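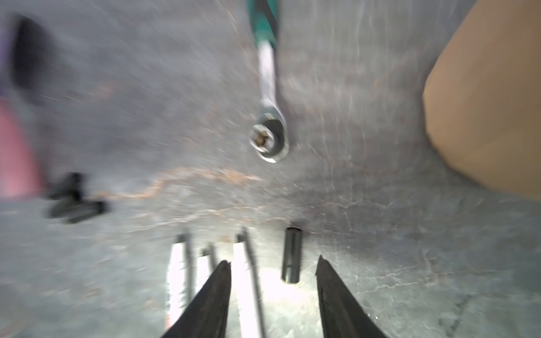

Ob man den zweiten Auftrag noch am selben Tag machen darf, wurde in einer Zuschrift zur letzten Ausgabe gefragt, der Boden sei nach dem Mittagessen doch schon griffig gewesen. Ja, das ist erlaubt, wenn die Probe aus Schritt 6 bestanden ist. Wir haben den Abschnitt deswegen neu geordnet.

4. Auftragen von Tralow Steinöl auf Böden und Arbeitsflächen

4.1 Vor dem Beginn

Das Öl ist für mineralische Flächen im Innenraum bestimmt: Beton, Granit, Terrazzo. Für Holz nehmen Sie bitte das Öl aus der Reihe Celwood. Die beiden Produkte dürfen nicht gemischt werden, auch nicht als Rest in derselben Schale.

Ein Gebinde enthält 600 ml. Rauer Beton nimmt deutlich mehr auf als eine polierte Platte. Machen Sie immer zuerst eine Probe an einer Stelle, die man später nicht sieht.

Vorsicht: Getränkte Lappen können sich selbst entzünden. Legen Sie die Lappen nach der Arbeit in einen Metalleimer mit Wasser und schließen Sie den Deckel.

4.2 Arbeitsschritte

1. Räumen Sie die Fläche frei. Metallteile, die auf dem Boden liegen, heben Sie an und schieben sie nicht. Kratzer sind unter dem Öl besser zu sehen als vorher.

2. Saugen Sie den Staub ab und wischen Sie mit klarem Wasser nach. Der Reiniger Jultesero ist nur bei alten Fettflecken nötig. Danach muss die Fläche über Nacht trocknen.

3. Schleifen Sie raue Stellen mit Körnung 300 von Hand, ohne Druck. Anschließend noch einmal saugen.

4. Schütteln Sie die Dose und gießen Sie eine kleine Menge in eine flache Schale. Tragen Sie das Öl mit dem Bukhari-Pad dünn auf, zuerst die Ränder und dann die Mitte.

Hinweis: Bei Platten mit Adern oder mit starker Sprenkelung ist der nasse Rand schwer zu erkennen. Eine Lampe, die Sie seitlich auf die Fläche stellen — oder auf den Boden daneben — hilft hier sehr.

5. Warten Sie 30 Minuten. Nehmen Sie dann den Überschuss mit einem trockenen Tuch ab, bis keine glänzenden Inseln mehr stehen.

6. Legen Sie die flache Hand auf die Fläche. Bleibt die Haut trocken und klebt nichts, kann der zweite Auftrag folgen. Sonst warten Sie bis zum nächsten Morgen.

7. Tragen Sie die zweite Schicht wie in Schritt 4 und 5 auf, aber mit der halben Menge.

8. Halten Sie die Fläche 7 Tage lang frei von Wasser und von schweren Sachen. Leichte Dinge, zum Beispiel ein Spielzeuglöffel, dürfen ab dem zweiten Tag darauf liegen, am besten nicht immer an derselben Stelle.

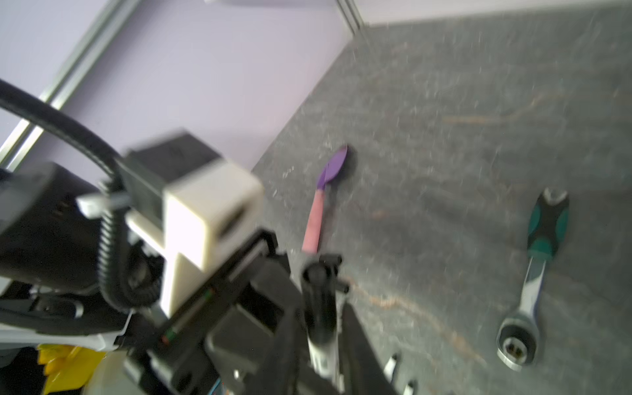

4.3 Wenn etwas nicht stimmt

Die Fläche klebt noch nach zwei Tagen: Es ist zu viel Öl stehen geblieben. Geben Sie wenige Tropfen frisches Öl auf ein Pad, reiben Sie die Stelle ein und trocknen Sie sofort mit einem Tuch nach.

Helle Flecken im Beton: Der Untergrund war an diesen Stellen noch feucht. Lüften Sie einige Tage und wiederholen Sie nur den Schritt 7.

Matte Streifen an einer Wandkante: Meistens wurde dort der Überschuss nicht abgenommen. Die Kante mit einem weißen Pad trocken polieren. Spritzer an der Wand selbst bitte sofort abwischen — später gehen sie nur mit der Farbe zusammen weg.

Zur Pflege im Alltag lesen Sie den Abschnitt 5.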